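Guvach Linen Hire: Frequently Asked Questions

Do you sell tablecloths or only hire them?
Hire only. People ask to keep the yellow one more than any other. It is still hire only.

How many colours are there?
The Skamar range is the plain one, in white, grey, navy and yellow. The Tekin range has patterns, and you should come and look at those in person, as our website makes every one of them look like a shower curtain.

Is the yellow really that yellow?
Yes. Customers who wanted "more of a cream" have been writing to us since the day we listed it.

What size do I need?
Measure the table. Then measure it again with the leaves out, if that's how you'll be using it. Our small cloths suit a table that seats two and a bit of bread. For anything longer than 200 cm, order the large. Guessing is popular and keeps our exchange desk busy.

Do the cloths arrive ironed?
They arrive pressed and folded, so there will be fold lines. Hang the cloth over a door the night before and most of them drop out. Leaving it in the bag until the guests are parking is the other method.

Can I iron it on the table?
It's your table. We'd use an ironing board, particularly if the top has any kind of gloss finish.

Do I have to move everything off first?
You'd be surprised. Yes, pot plants included. A cloth dragged past a pot will pick up dirt, and a cloth dragged under one will pick up the pot.

Do I wash it before sending it back?
Please don't. Shake the crumbs off outside and put it in the bag dry. We do the washing, and we have met red wine before. Candle wax should be left alone as well, however satisfying it is to pick at.

What does a lost cloth cost?
$149 for a large one. We have more than 731 cloths on the shelves and we do notice.

Where do I return it?
To the Getham counter, or by courier using the label in the bag. The counter is closed Sat 9 August for stocktaking, and knocking won't change that.

Can I book for next March?
You can. Wedding people already have, so be quick if you've got your heart set on navy.
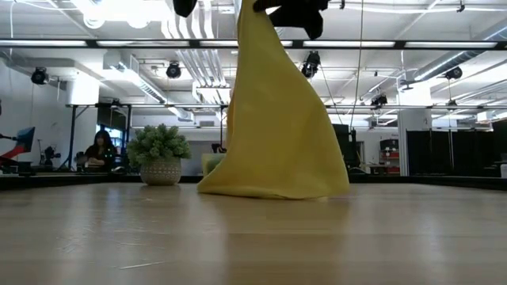 Yellow cloth, held up by the top, with the hem on the table.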